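Rurholm Community Kitchen: progress report to the Jirkarlow Fund

What a winter! The evening cooking course is full, with 41 people signed up and more asking at the door (we could easily fill a second group). We planned for 2 evenings a week and now run 3, all inside the same budget, thanks to a much better price on vegetables from the Rerham growers.

The new stove went in at the start of February and has made a huge difference. Soup for the Sunday lunch used to take all morning, and now it's on the table by noon with time left over for bread. The Vương noodle shop lent us its big stockpots for the broth classes, which were a hit with the teenagers.

Dishwashing is still slow. We have put in for a deeper sink and a second drying rack, and the plumber's quote came in at around 6 percent under our estimate.
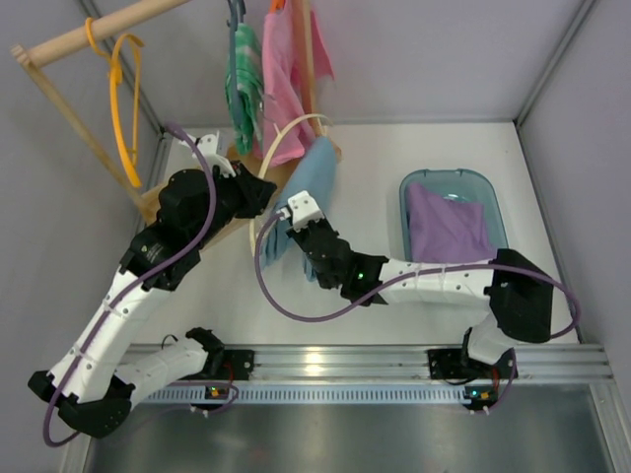

2 min read

Next up are the bread classes, and we can't wait to get flour all over the place. The spending sheet follows with the spring report.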